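Flasusa School of Home and Design
Introduction to Packaging, Unit 2: Why Things Come Wrapped
Course handout, revised July 2024

Welcome back! Last unit we talked about what a package has to do (hold, protect, inform), and this time we get to the part I like best, where all of that meets paper, board and film, and you start seeing decisions in every box you pick up.

Start with paperboard

A folding carton begins as a flat sheet. It gets printed flat, cut flat, creased flat and very often shipped flat, and only stands up on the packing line. That's a wonderful thing when you think about the space it saves! A glass jar takes up as much room empty as it does full. A carton blank takes up hardly any.

Two words you need for the workshop: a crease is a line pressed into the board so it folds cleanly, and the grain is the direction most of the fibers run. Board bends more easily along the grain than across it. Try this with any old cereal box. Tear a strip one way, then the other, and look at the edges. One tear will run pretty straight and the other will wander all over the place.

Board thickness is given in points, and a point is a thousandth of an inch. Please learn to guess it with your fingers before you reach for the gauge. Your guesses will be terrible in week one and surprisingly good by the end.

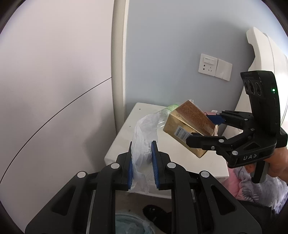
Now for film, which behaves in a completely different way. Paperboard remembers a fold and stays there. Thin plastic film mostly doesn't, so a bag takes its shape from whatever is in it. Film is also very good at keeping moisture out, and plain board is very bad at it, so the two get paired up all the time: a bag inside a box, a wrap around a box, a coating on the board itself.

The most common film for light bags is polyethylene. The low-density kind is soft and stretchy and fairly quiet. The high-density kind is crisper and has that rustle you know from produce bags at the store. Close your eyes and crumple one of each. You'll never mix them up again.

Printing and labels

Anything printed on a package has to survive handling, and it has to be read by two very different audiences, people and scanners. People forgive a lot. Scanners don't! A barcode needs strong contrast between bars and background and a clear margin on both ends, called the quiet zone. Dark bars on white are the safe choice. Red bars are a classic mistake, as many scanners use red light and the bars simply vanish into the background.

Text on a colored or metallic surface needs extra care too. Check it under a lamp, near a window, and at arm's length. Small type that looks lovely on your monitor can turn to mush on shiny stock.

Workshop: the Corkau carton

You'll each build a carton for the Corkau tea tin, using the template in the course folder. Score first, cut second. Bring a metal ruler, a fresh blade and a bone folder (the back of a butter knife works fine if you don't have one).

The brief is for a run of 3000 cartons, packed 50 to a case, so work out how many cases that makes and sketch how they'd stack. Hand in the sketch with your model, plus a written note of up to 600 words on your choice of board.

Reading before Unit 3: the Zultov notes on adhesives, first half only. The second half is great fun but we won't need it yet.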